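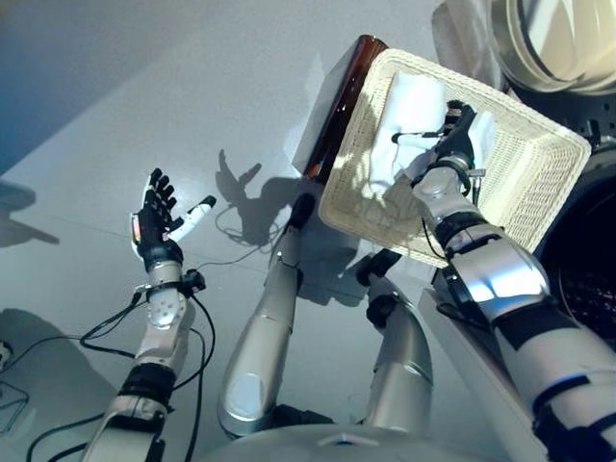 Figure 7. Right hand closed on a folded cloth in the basket; left hand open.

7.4 Grip fault during basket pickup (code 2600)

The Hista controller reports code 2600 when the fingers of either hand stay under load for more than 700 ms after an open command. With cloth, the usual cause is fabric caught between the thumb and the fingers. The arm holds its position and the hand stays closed.

CAUTION: Do not pull the cloth or the basket while the arm is powered. The hand can open or close without warning once the load changes.

1. Press the stop button and wait 2 seconds for the joints to lock.
2. Support the forearm from below. Keep your fingers away from the wrist joint.
3. Switch the hand to Release in the Hista service menu.
4. Lift the thumb first, then ease the fabric out from under the fingers.
5. Check the cable loop at the wrist. If it has caught on the basket rim, free it by hand — never by moving the arm.
6. Clear the code and run the open/close test with the hand outside the basket.

NOTE: If the code comes back during the test, the finger load sensor needs to be zeroed. See 7.6.

NOTE: Firmware older than the February release logs this fault as a wrist overload. Units at the Lustdale site were updated by Abla Boutros and show the correct code.

Replace the finger pads after some 2000 grip cycles. Worn pads snag fabric more often.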